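Cultura e Traje > Guias práticos > Conservação

Como conservar um quimono de seda em casa

O presente guia destina-se aos particulares que possuem peças de vestuário tradicional asiático e pretendem guardá-las entre utilizações.

1. Arejar a peça
Suspenda o quimono num cabide direito, à sombra, durante 12 horas. Evite a luz solar direta.

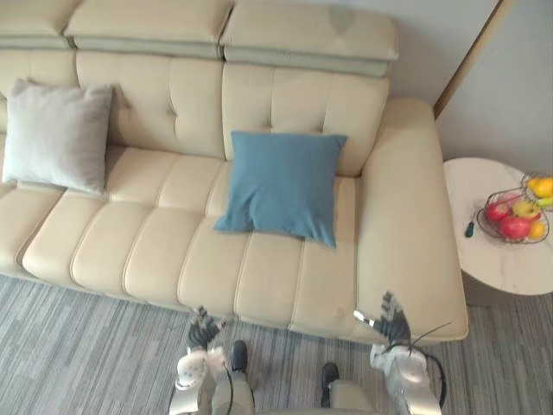
2. Dobrar pelas costuras
Estenda a peça com a gola à esquerda e siga as costuras originais. Coloque papel de seda sem ácido entre as dobras dos bordados.

3. Guardar e verificar
Envolva o quimono em algodão lavado, sem goma. Não sobreponha mais de três peças. Repita o arejamento em outubro, com tempo seco.

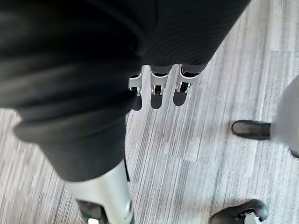 Tecido preto canelado, com dobras fundas.

As manchas antigas devem ser confiadas a um conservador de têxteis.

Texto: Duarte Godinho
12 partilhas | 3 comentários
© Dovusham | Contactos | Voltar ao topo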